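Dramani Cell Practice Kit for Dual-Arm Benches
Item 1249-D
Manufacturer: Wovavia
Availability: in stock, ships in 5 business days

Overview

The Dramani Cell Practice Kit is a set of printed procedures, inspection cards and dressing hardware for small enclosed benches that carry two arms with overlapping reach. It is meant for labs and light production sites that already have a risk assessment and need a daily routine to go with it. The kit does not replace the assessment, the arm manufacturer's manual, or any safety-rated device.

What the kit covers

The procedures are split into shared workspace, cable dressing, surface condition and restart after a stop. Each one fits on a single laminated card and can be completed with the arms at their hold position. Wording was revised by Puspita Khoo on August 25, 2022. Cards from earlier sets can stay in use except Card 3, which should be discarded.
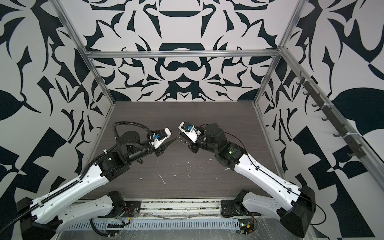 Cable dressing is the subject of Card 2, and most of the findings reported to Wovavia come from it. A line that crosses a wrist joint needs enough slack for full rotation and a fixed point on the link before the slack begins. Corrugated conduit looped over the wrist and tied down along the forearm, as on the left arm, is the layout the card assumes. The inspector moves each joint through its working range at reduced speed and checks that the loop does not catch on the gripper housing, the opposite arm or the enclosure posts. Ties are replaced if they have slid or cut into the jacket. Thin single cables are checked the same way, with extra attention at the elbow.

Shared workspace

Card 1 requires a written minimum gap between grippers for every taught position. The factory default is 30 mm. Sites may set a larger value but not a smaller one without a new assessment. Open-fronted enclosures need a marked approach line and a stated rule for who may reach in, and when.

Surface condition

Card 3 calls for the tabletop, front rail and any vent openings to be cleared of debris before the first run of each shift. Use a vacuum with a soft brush. Do not use compressed air near exposed boards or connectors.

Contents

Procedure cards, laminated: 4
Inspection log, 107 pages
Reusable cable ties, black
Approach line tape, yellow
Gap gauge, 30 mm

Compatibility

Fits benches built on slotted aluminum extrusion. Esilham enclosures need the adapter clips, sold separately.

Ordering and support

Sold in North America through Sunovness. For questions about card wording or site-specific versions, contact Nana Lamptey in technical support and quote the item number. Replacement logs can be ordered without the full kit.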